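Gasota-bowls is a set of teleoperated demonstrations for one arm, one gripper and a small number of kitchen utensils. It was collected for the Narkell imitation baseline and is kept separate from the older pick-and-place set, which uses a different action format.

## Contents

| Item | Value |
|---|---|
| Episodes | 583 |
| Held out for evaluation | 90 |
| Task variants | 5 |
| Control | remote, operator beside the cell |
| Language labels | one sentence per episode, English |

The held-out episodes are listed in `splits/eval.txt`. Please don't train on them, even for the vision encoder.

## Task variants

- `stir`: utensil already in the gripper, stir in the large bowl
- `stir_pick`: as above, but the utensil is first taken from the table
- `scrape`: follow the inside wall of the bowl
- `transfer`: move contents from the small bowl to the large one
- `return`: put the utensil down and retract

`transfer` is the weakest variant. Operators disagreed on how far to tilt the wrist, and the labels do not record which style was used.

## Collection

Demonstrations were given by Inès Marty, Gilles Lacroix and Mei Boateng. Each operator did a warm-up block, which is not included. Commands were sent as end-effector velocities and logged with the measured joint state. Gripper commands are binary; the measured width is stored as well and is the better signal for detecting slip.

An episode starts when the operator presses the pedal and ends on the second press. Some 36 episodes have a long idle tail from a late second press. These are flagged `idle_tail` and have not been trimmed.

Bowl positions were changed by hand between episodes, with no fixed grid. The large bowl is reflective, and depth readings inside it are unreliable – use the colour streams or mask the interior.

## Loading

```
from letari import open_set
ds = open_set("gasota-bowls", split="train")
ep = ds[0]
print(ep.label, ep.actions.shape)
```

Actions are in the robot base frame. Versions before the March release used the tool frame, and the two must not be mixed. Run `tools/check_frame.py` on any local copy of unknown age.

## Known problems

- Force readings drift over long sessions. The offset is stored per session, not per episode.
- Operator IDs are missing from the first session.
- Cable drag on the wrist is not modelled in the Parsons simulator, so replayed trajectories differ slightly near the joint limits.

## Contact

Bastien Le Goff maintains the loader. Questions about labels go to Odette Millet. 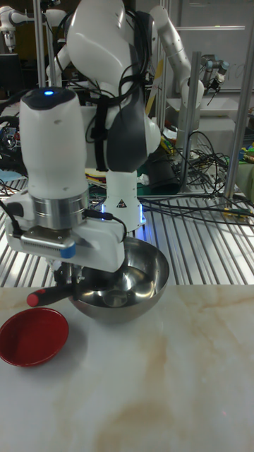 *Gripper holding a red-tipped utensil over the steel mixing bowl.*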